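Thread: Omex vs Farkas, two parallel grippers, one arm, one wrist camera. Notes from the bench and from a living room. Long one.

1/
Question I wanted answered: for picking up small household stuff off low tables and sofas, does finger linkage geometry matter more than grip force? Both grippers went through the same 13 objects. Same controller, same speed limits, same operator.

2/
The Omex is a plain slide design. Two fingers on a rail, ball screw in the palm, 80 mm stroke. The fingers stay parallel and stay at the same height through the whole stroke. Easy to model, easy to calibrate.

3/
The Farkas is a four-bar linkage. Fingers stay parallel too, but the tips move on an arc, so they drop as they close. You have to account for that in the approach or you press the tips into the table.

4/
Controller is a Stonero box running position mode with a current limit. I did not use their force mode. It has an offset at startup that depends on wrist orientation, and I didn't want that in the comparison.

5/
Bench results first. Rigid boxes and bottles: no difference worth writing down. Both held everything I gave them. If your objects are rigid and wider than a finger, buy whichever one has the cable exit on the correct side.

6/
Flat things are where they split. Coaster, remote, phone case. The Omex will close on a coaster if the tips start low enough. The Farkas scoops a little because of the arc, and it picked the coaster with a worse starting height. Tip drop over the last part of the stroke is doing the work.

7/
The same arc costs you on soft objects. Folded cloth bunches under the Farkas tips and you get a grip on one layer. The Omex takes the whole fold more often.

8/
Now cameras. I run one on the wrist looking out past the fingers. The thing to check before anything else is how much of the image your own hardware eats. Spec sheets give field of view for the bare lens. They don't subtract the palm.

9/
For reference, a wrist view on a Galbot hand in a furnished room. Linkage brackets on both sides, housing along the bottom, sofa and coffee table out past them.

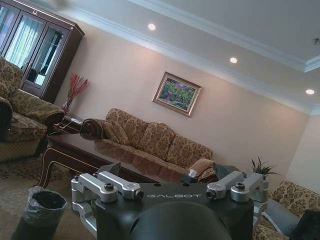
Wrist camera view, GALBOT housing and silver brackets in the foreground. Note the tilt.

10/
Points I'd take from a view like that one. The bottom strip is housing and it is useless for detection. Mask it. If you leave it in, a detector trained on clean images will sooner or later put a box on a bracket.

11/
Bare metal brackets are a separate problem. They pick up ceiling lights, and the highlight moves when the wrist rolls. I put matte black tape on the inner faces of the Farkas links. Two strips per link, cut short of the pivots. Do not tape over the pivots.

12/
Tilt. A wrist camera is level only when the wrist is level. With a room this far over, any rule like "table is the big horizontal thing" is gone. I rotate the image using the arm's own joint angles before detection. That is cheap and it beat every augmentation setting I tried.

13/
Polished tabletops. A glossy coffee table gives you cushions and room light reflected in the top. Depth from my stereo pair gets holes there, or reads through to the reflection. I fit the table plane from the edges and ignore depth in the middle.

14/
Patterned upholstery goes the other way. Stereo likes texture, so a damask sofa gives dense depth. Segmentation suffers, though: a cushion in the same fabric as the seat behind it has no color edge to speak of. Use depth steps for cushions and color for everything else.

15/
Exposure. I lock it. With auto exposure on, the camera adjusts each time a ceiling light enters the view and the object goes dark right when you want it. Set it once with the wrist pointed at the work height and leave it.

16/
Mounting. I tried the camera on a Cuteden clamp plate first. Fine on the Omex. On the Farkas the plate sits too far forward and the outer link covers the corner of the image when open. Moved it back 13 mm on a printed spacer and got the corner back.

17/
After moving it, redo hand-eye calibration. All of it. I tried to just edit the offset by the spacer thickness and was off at the fingertips by enough to miss a pen.

18/
Latency. The Stonero box timestamps joint states on receipt, not on measurement. When the arm is moving this shows up as the object sliding in the arm base coordinates. Fix is to stop, wait for the joints to settle, grab the image, then move. Slower and correct.

19/
Noise, for people who asked last time. Omex is louder on closing. Farkas ticks at the end of the stroke when the links reach the stop. Neither would bother anyone in a workshop. In a quiet room you notice both.

20/
Where I ended up – Farkas for mixed household picking, with the inner faces taped and the approach height corrected for tip drop. Omex for cloth and for anything where you want a simple model and no surprises at the fingertips.

21/
Not tested: wet objects, anything heavier than 2 kg, glass. Fingertip pads were the stock ones on both. Softer pads would change the cloth result and I may rerun that part in December.

22/
Tip drop table for the Farkas and the image rotation script are going up once I clean out the hard-coded paths. Posted 11 August 2026, firmware as shipped on both grippers.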